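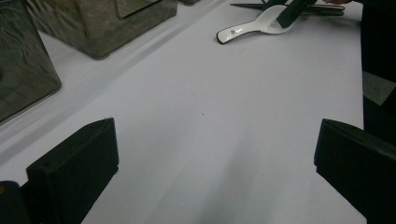
Where should the spoons go once they've been washed up? Back in the cutlery pot by the kettle, handles down, and please don't leave them in the sink for the next group to find.

Home News Minutes Hall Hire Contact

Mernavgate Community Kitchen
Minutes of the users' meeting held on 2019-04-06

In the chair: Gumaro Cisneros
Present: 14 members, with apologies received from the Tuckers (both down with colds, and we all wish them better) and from the lunch club, who were cooking.

1. Welcome
Gumaro welcomed everybody and thanked those who had come in through the side gate while the front path is being relaid. He said how lovely it was to see so many of the soup evening people and the toddler breakfast people in one room, as they usually only know each other by the notes they leave on the fridge. Tea was poured and there was a very good seed cake, which vanished during item 2.

2. Minutes of the last meeting
Agreed, with one small correction: it was the oven shelf that had gone missing and not the oven glove. The shelf has been found behind the stacking chairs and is back where it belongs.

3. Spoons and small things
This took up a good deal of the meeting and we make no apology for it! The question that heads these minutes came from the toddler breakfast, who arrive early and would dearly like to find a spoon without opening every drawer. There was a long and friendly talk about whether the spoons should live in a drawer or out on view. Some felt a drawer was cleaner. Others said that a drawer soon fills up with string, birthday candles and the lids of things, and that if the spoons stand in a pot everyone can see at once when they're running low.

The pot was agreed on, by the kettle. White plastic spoons, the sort with a little hole near the end of the handle, may also be hung up by anyone who brings in hooks. Gumaro thought he had a few hooks in his shed and will look. Spoons left lying on the white table at the end of a session are to be washed again before they go back in the pot, even if they look perfectly clean, as it's hard to know how long they have been there.

4. Containers
The smoky grey see-through containers were talked about next. Everyone is fond of them, and the rippled finish is pretty when the light gets at it, but it does make it tricky to tell rice from pudding rice from across the room. The Kiko playgroup offered to write labels with the children, who will enjoy it very much and may decorate them as they see fit. Labels are to go on the front, please, and low down, so that the shorter among us can read them too.

It was also asked that containers be stood back on the raised strip and kept off the flat part of the table, where people need room for rolling and chopping. The Bedoya supper group said they had been guilty of spreading out and would try to do better. This was taken in good heart.

5. The table itself
A wipe down before as well as after each session was suggested, and agreed without much debate. Warm water and a drop of washing-up liquid is plenty. The gritty cream cleaner is for the hob only and has been moved to the cupboard under the sink so that it isn't picked up by mistake.

6. Money
The tin and the account together stand at £946, after paying for the new tap and the extra keys. Gumaro read out the two prices we have had for a second fridge. Pudach, who did the tap, have offered one at £1,049 with delivery and taking away the old one, which is more than we have, though we are almost there. It was felt best to wait until after the June plant sale and then look again. There were several kind offers of seedlings, mostly tomatoes. Could somebody please grow something that isn't a tomato.

7. Tea towels
Four new ones have been given and were passed round and admired. Would whoever took the old ones home to boil kindly bring them back when they can, as they make very good floor cloths.

8. Any other business
The larder light has started to flicker again. Gumaro to ring Pudach.
The Bedoya supper group would like to try a later finish in the summer, and will have a word with the neighbours first.
A recipe for the seed cake was asked for by nearly everyone and will be pinned up next to the rota.
A blue umbrella was left behind after soup evening. It is on the coat pegs.

9. Next meeting
In June, after the plant sale, in the kitchen if it's wet and out on the grass if it's fine. Gumaro will put a note on the fridge nearer the time. Please bring your own mug.

2 comments | 4 shares

Mernavgate Community Kitchen | Contact us | © Mernavgate Community Kitchen 2019 | Back to top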